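Date: Sunday, 9:20 pm
From: a list member on the Wihongi Road side

Re: [street-list] The sun umbrella question, again

> Could whoever still has the Orneo catalog please tell me
> whether the bases are sold separately? We would like shade
> for the August block lunch and do not want a repeat of
> last year. Also, is sand better than water?

Yes, they are sold separately, in the same spirit that tires are sold separately from cars. Last year we bought 4 umbrellas and discovered on the morning of the lunch that we had bought no bases. I still have the bucket we stood one of them in. It was my good bucket.

On sand or water: I have used both and have opinions. Water is free and you can pour it on the hydrangeas afterward. It also leaks out through the cap over the course of a week, so that by the time the wind comes up you own a large hollow plastic doughnut. Sand stays put. Sand stays put so well that the base I filled at our old house is still at our old house, and the people who bought the place have been gracious about it.

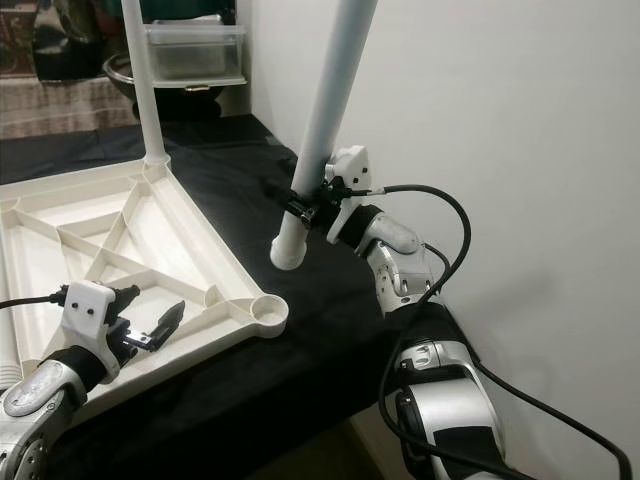

The Orneo pages list a base that weighs 20 pounds when filled. That will do for a small umbrella over two chairs and a crossword. For the big ones we had last year I would want double, or I would want to run them through the hole in a proper table and let the casserole dishes help. My neighbor across the road swears by paving slabs. He has also swapped his umbrella twice since spring, so weigh his advice as you see fit.

If anyone is thinking of the Gokovance hardware place out past the rail yard, go early. They had 9 bases out front when I drove by, and the last time I waited until the weekend of an event I came home with a birdbath. 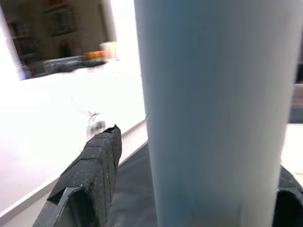
Now, money. I put the whole business, umbrellas and bases together, at 200 dollars if we buy new, and a good deal less if people look in their garages. I know for a fact that at least one of last year's umbrellas went home with somebody on the even-numbered side. I am not accusing anyone. I am saying it was green and had a fringe and I can see it from my bathroom.

A word on wind, as last year's minutes skip over it. An open umbrella should be closed when nobody is under it. It should also be closed when the tablecloth lifts, when the paper plates leave, and when the children begin to find the weather exciting. We managed none of these. The potato salad was found.
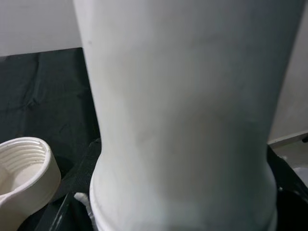
I can collect bases in the wagon on the morning of the lunch if they come to me empty. I will not lift a full one. I did that once and spent the rest of the holiday lying on a floor, looking at the underside of a coffee table, where it says Wirnix in very small letters.

Bring your own chair, as ever.

Comments

evenside_42: The fringe came with the house.

Lower Wihongi: We have two bases, both full of sand, both free to anyone with a strong back. Gate is open after supper.

porchlight: Can confirm about the birdbath. It's nice, though.

evenside_42: Fine, I'll bring it. I want it back.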